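The Frog Always Knows

My aunt left me her cabin in Vudgate, a stack of jigsaw puzzles and a guessing game with French animals in it. I don't speak French. By December I could say spider, and I was pretty proud of that! 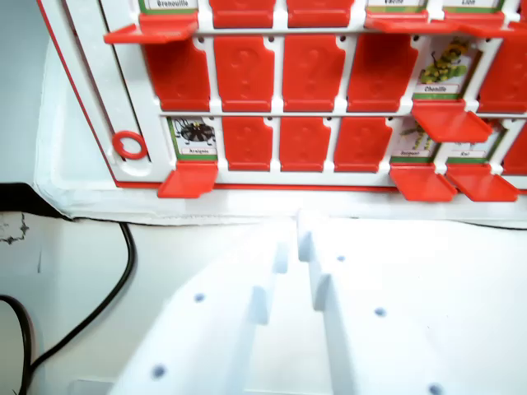
Grondilach, Issue 104

So the first evening I sat down to play against myself (don't judge, the snow was up to the mailbox and the radio only got one station, out of Doucet). You pick an animal in your head and then you ask about it out loud. Does it have legs? Does it live on a farm? I asked very nicely, and I swear something in the kitchen knocked once for yes.

I thought it was the pipes. I asked again – does it live in a pond? One knock.

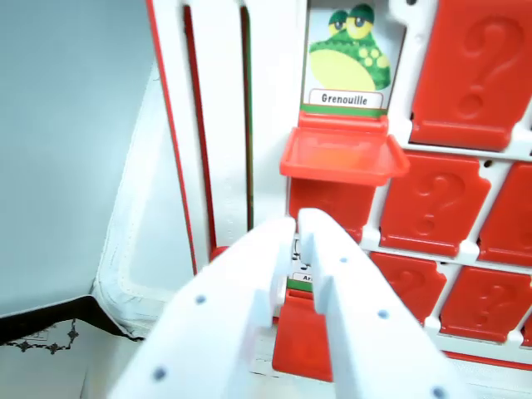
"Grenouille," and the flap is down.

I hadn't told the pipes it was the frog. I hadn't told anybody! I made cocoa, I turned on every lamp in the place, and I went right back to the board, which tells you all you need to know about me.

This time I let the kitchen pick. Does it have fur? Two knocks. Can it swim? One, right away, and kind of smug about it. 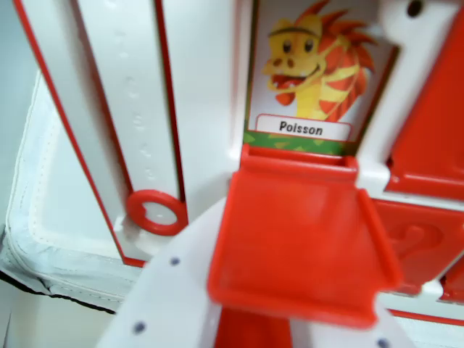
I took my time anyway, the way my aunt used to when I was little and she wanted me to think I had a chance. She'd hum and tap her spoon on the table. Once for yes, twice for no. I'd forgotten about the spoon until right then.

"Is it the fish?" I said.
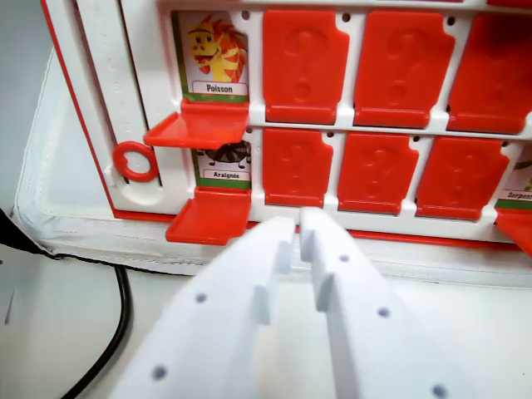
Poisson on top, Araignée underneath.

One knock. Then, from the drawer by the stove, the little rattle of a spoon being put away.

I left the board out and went up to bed.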